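Home » Community Help » Furniture and Wood » Round table getting sticky after oiling

Round wooden table feels sticky, should I sand it or wait?

Posted by Gizella Rácz
Tags: table, oil finish, sticky, dining

Hello to all. English is my second language, so please ask if something is not clear.

I have a big round dining table which I bought second hand in April. The color is a warm brown and the finish was very dull, so I decided to oil it by myself. I am looking for advice from people who have a similar one. 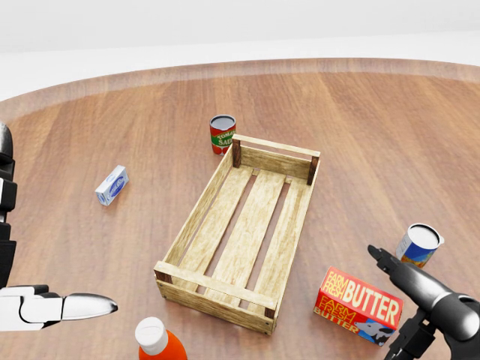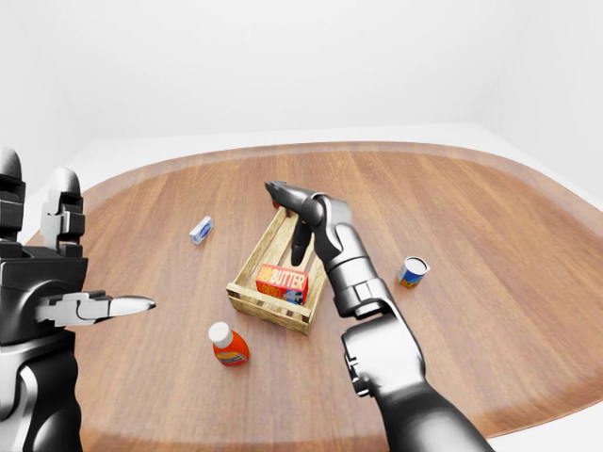
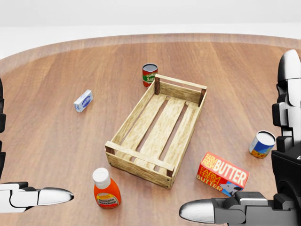
I used Flerkomel table oil, the clear one. The can says to apply with a cloth, wait 12 minutes, wipe off what is left, and let it dry over night. I made 2 coats. The first one went very well and I was happy. For the second coat I was interrupted by a telephone call from my sister, and when I returned it was maybe forty minutes later. I wiped, but the cloth was already pulling on the surface.

Now seven days have passed and the table is still sticky. When I put my arm on it in the morning, the arm stays a little bit behind. Paper leaves small white fibers. It is worse in the middle than near the rim, I think because I started with the middle and came to the rim last.

What I tried until now:

Warm water with a drop of dish soap. No change.
Opening the window for two days. Maybe a small change, maybe I only wish it.
Rubbing with a dry cotton towel. The towel became yellow and this spot is better, but my shoulder was finished after one small area.

My neighbor says I must sand everything and begin again. I would prefer not to sand, for two reasons. I don't know if the top is solid wood or a thin layer on something cheaper, and I have never used a sander. Also I have guests coming soon and I need to eat somewhere.

Is it possible that the oil will still dry if I only wait? And if I put a tablecloth on it for the guests, will it glue itself to the table?

Thank you in advance for your patience.

Olszewski
Member, finishing and repair

Don't sand yet. You left the second coat on too long, and the extra oil made a skin. It happens to almost everyone who uses these oils once or twice, me included.

An oil finish needs to go into the wood. After the first coat the wood is already partly full, so the second coat has less place to go. What stays on top becomes like gum. It may get hard in a few weeks, but it will probably be uneven, shiny in one part and soft in another.

Try this first:

Buy mineral spirits, the low odor type if you can find it. Open the windows and put on gloves. No candles, no cigarettes, no stove on in the same room.

Test on the underside or near the rim, in a place as big as your palm. Wet a cotton cloth with the spirits, rub in the direction of the grain, and after a minute wipe with a clean dry cloth. If the stickiness comes off, continue with the rest, a quarter of the table at a time.

If it only gets a little better, use a white non-scratch pad with the spirits. White, please. The green kitchen ones can leave scratches that you will see every evening when the lamp is on.

Then leave it alone for two or three days. It can look dry and patchy after this. One very thin coat will fix the look, and this time turn off the telephone.

IMPORTANT: the cloths with oil on them can heat up and catch fire by themselves. Do not put them in a pile or in the kitchen trash. Spread them flat outdoors until they are completely dry and stiff, or put them in a metal can with water and a lid. I mean also the yellow towel you wrote about.

About solid wood or veneer, look under the table at the edge. If the grain lines on top continue down over the edge and you find the same ones below, it is likely solid. If the edge is a separate strip, you can't be sure from that alone. With mineral spirits it doesn't matter so much – they are safe on both if you don't soak it.

And no tablecloth until it is dry. Yes, it can stick, and the pattern of the fabric can stay in the oil.

Zomside
New member

just wait, mine took a month and its fine now. I put baby powder on it and wiped it. smelled nice too

Flaltance
Member

I agree with Olszewski, but I would not follow the baby powder. The powder goes into the soft oil and makes a gray haze, and then you have two problems.

One small thing to add. Temperature matters a lot. If the room is cold or damp, the oil dries very slowly. I had a shelf in my hallway which stayed sticky until I moved it next to the living room, and then it was dry in a few days. With a big table this is not so easy, but maybe you can heat the room a little more and keep a fan on low, not pointed directly at the wood.

For the guests, if it is not ready, put baking paper under the plates. It is not elegant. Mine came off without leaving anything.

Gizella Rácz
Original poster

Thank you to everybody. I made the test near the rim with the mineral spirits and the stickiness came off with the second wipe. Tomorrow I will do the first quarter. The yellow towel is now outside, flat on the stones, and I did not know this about the fire, so thank you especially for that.

I looked under the edge with a flashlight and I still can't say if it is solid. I will write again when the whole table is done.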